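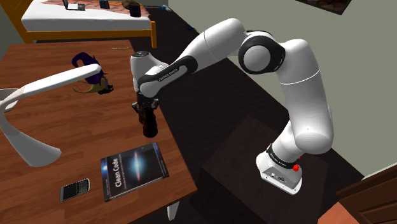

Dark brown bottle, wooden table.

I'd been told to bring crisps. "Plain ones, thick ones, nothing with cheese dust on," said the message, so on Friday I turned up at the back door of Bindetti with two big bags of ready salted under my arm, feeling like I'd come to a children's party.

Bindetti makes vinegar. Malt, cider, a pear one I'd happily drink from a glass (I did, I coughed for a while, I'd do it again) and a dark, sticky one made from stout that has a bit of a following in chip shops along this stretch of coast. The woman who runs it asked me not to use her name. "Put the vinegar in," she said. "My sister will only cut it out and stick it on the fridge if you put me in."

We sat in the room where she does her tasting, crisps tipped into a mixing bowl, and I asked how anyone ends up doing this for ten years.

"By being bad at beer," she said straight away. "I used to brew at home and I was slapdash about it. I left a bucket under the stairs with a tea towel on top and forgot it all summer. When I found it there was this skin on it like a wet pancake and the whole hall smelled of pickled onions. My husband wanted it out of the house. I had it on my chips."

The skin is the mother, and if you've never met one I can only say be brave. She lifted the cloth on a tub to show me hers and I made a noise I'm not proud of. It's pale and slippery and it wobbles! She was patting it.

"You don't have to do much for her," she said. "Air, warmth, something with alcohol in it, and leave her be. People ring me up in a panic because theirs has sunk. Let it sink. It'll grow another one on top."

The first bucket was beer, but the one that got her going properly was cider from Alau, the orchard up the valley, who had a barrel going sharp and were about to pour it away. She drove up and fetched it in a borrowed horse trailer. "I'd washed it out. I'd washed it out twice. There's still people who say they can taste pony."

She still buys from Alau every autumn, and the pears come from there too. The labels are done by Lytvynenko, the printers behind the bus station, and we had quite a long detour about labels, because she has feelings about them. The first lot slid off in the wet. The second lot stayed on so well that customers complained they couldn't reuse the bottles. The current ones come off in warm water with a thumbnail, and she made me try it at the sink.

I asked her about batch 712, because a friend of mine goes misty-eyed about it. She groaned.

"Everyone wants 712. It was the stout one and I'd left it too long, I'd had flu, and it went all raisiny. I've tried to do it again and I can't. I've left it too long on purpose, I've left it even longer, I've put it by the boiler. It just tastes like I forgot it."

Has she got any left?

"One bottle. And no."

So we did the crisps instead. Her method, if you want to try it, is to put a few drops on a crisp and wait until it has just begun to go soft. Bread soaks up too much, she says, and a spoon makes you pull a face before you've tasted anything. The malt was what I'd hoped for, all seaside. The cider one was gentler than I expected, with an appley bit at the end. The stout one I ate far too much of and my lips stung all the way home.

She sells most of it through Avus, the deli on the corner by the library, at £5 a bottle, and she's been told more than once she should charge more. "It's for chips," she said. "I'm not having somebody's nan stood there deciding whether she can afford to put it on her chips."

August is her worst month, by the way. Fruit flies. She hangs muslin over everything and keeps a saucer of her own vinegar on the windowsill as a trap, with a drop of washing-up liquid in it. "They've got good taste, I'll give them that. They go for the pear."

I asked what she'd tell someone starting out with the end of a bottle of wine and a jam jar. Use a wider jar, she said, and a cloth with an elastic band round it, and pick a cupboard you don't keep your coats in.

Then she tipped the rest of the crisps back into the bag, rolled the top down and kept them.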